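Simulation Practice Working Group
Minutes of meeting held Dec 7, 2023

Present: Beathag Galbraith (chair), Maja Stępień, Raimonds Ozoliņš, Anselmo Meireles
Apologies: Hanna Witkowska

1. Minutes of the last meeting
Agreed with one correction. Under item 4, "Endis" should read "Arnia". Raimonds to fix the copy on the shared drive.

2. Draft rules for simulated episodes
Maja went through the changes made to the draft after the July review. The draft now has 18 rules. Rules on episode naming and storage were agreed without discussion.

The group spent most of the time on rule 7 (camera views). The current wording says that each task must be recorded from a view at the gripper and a view of the whole workspace. Anselmo asked whether the second view could be dropped for short tasks to save storage. Maja was against this. A reviewer who has only the close view cannot see how the arm is placed over the mat or where the base is. Agreed to keep both views.
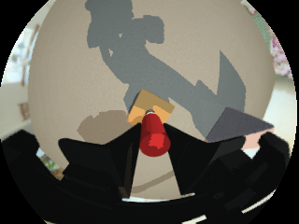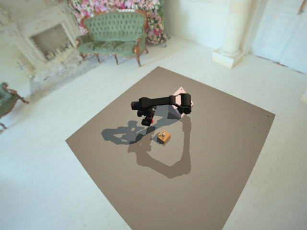
Block task, gripper view first and room view second.

Rule 8 (lighting and shadows). Raimonds wants the light settings saved with every episode, including the position of each light. At present the Clevow team saves only a preset name, and two presets were renamed over the summer. Agreed that full settings will be saved. Shadows from the arm are to be left in and not edited out afterward.

Rule 9 (room backgrounds). Decorated rooms are allowed. The room name and version must be in the episode record. Beathag asked that no room be changed once it is in use; a changed room gets a new version number.

Rule 11 (labeling). Every rendered episode must be marked as simulated in the record itself and also in the folder name. Anselmo reported that 166 of the 1,529 episodes in the Brøndum set have the mark in the folder name only. These are to be corrected before anything is shared outside the group.

Rule 14 (failed attempts). No agreement. Maja would keep all failed attempts with a reason code. Raimonds thinks the list of codes is too long and that operators will pick the first one every time. Held over. Hanna to be asked for her view, as she wrote the original list.

3. Review of episodes
Agreed that each batch will be checked by 2 reviewers, working separately. Neither should be the person who set up the task. Where they disagree the chair decides.

4. Actions
Maja: reword rule 8 and send the draft around.
Anselmo: correct the Brøndum records.
Raimonds: propose a shorter list of reason codes.
Beathag: speak to Hanna about rule 14.

5. Any other business
Raimonds asked for read access to the Arnia archive. Beathag will arrange it.

Next meeting to be set by email.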